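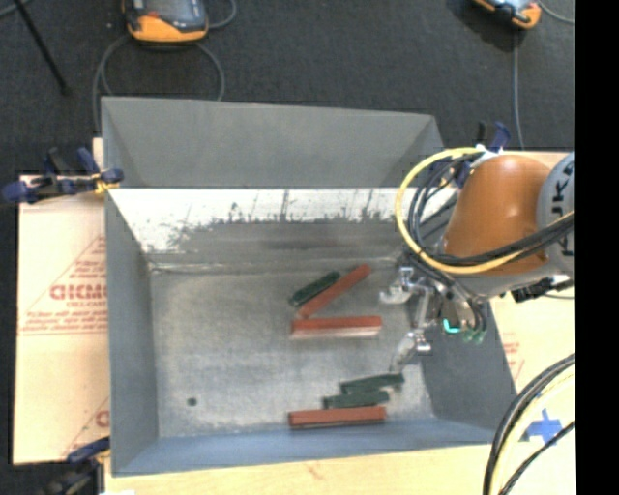 Gudrun Strömberg told the planning meeting at Grekedgate in May that she would sign for a second robot cell when someone could show her what the first one had cost. The purchase price didn't interest her. She had that on paper. She wanted the rest of it.

It took Leobardo Espinoza most of the month to put the rest together. The arm and its controller were the easy lines. After them came the gripper, then a spare set of fingers, then cables, then clamps, then a metal bin to replace one that had been the wrong depth. The bin cost $400 delivered. A cable set from Florent came to $1,597 and had never been in the budget at all.

"We bought an arm," Espinoza says. "We should have been buying a station."

The work itself is plain enough. Red and green blocks go into a gray bin, and the arm reaches in and picks them out. Blocks are cheap and don't dent, so they stand in for customer parts while the picking routine is set up. Scuffed walls and a scratched floor come with the job, and Espinoza now budgets for bins the way he budgets for gloves.

His draft for the second cell has a line for everything that touches the bench. It also has 40 hours of setup labor, charged at the shop rate, which the first plan left out -- the old version assumed people would fit it in between other jobs.

Two suppliers quoted on the gripper. Flirkine was cheaper up front. Ajayi came in at $2,132 with replacement fingers included, and Espinoza went with Ajayi. A worn finger stops the cell, and he didn't want to be raising a purchase order while it sat.

He has some advice for smaller shops. Ask for the lead time on cables before you ask for a discount on the arm. Get the bin first and measure reach from its far corners. Leave clamps and tape in the budget as a real line, even if the amount looks silly.

Strömberg has the new figures. She sent them back once, with a question about who pays for freight.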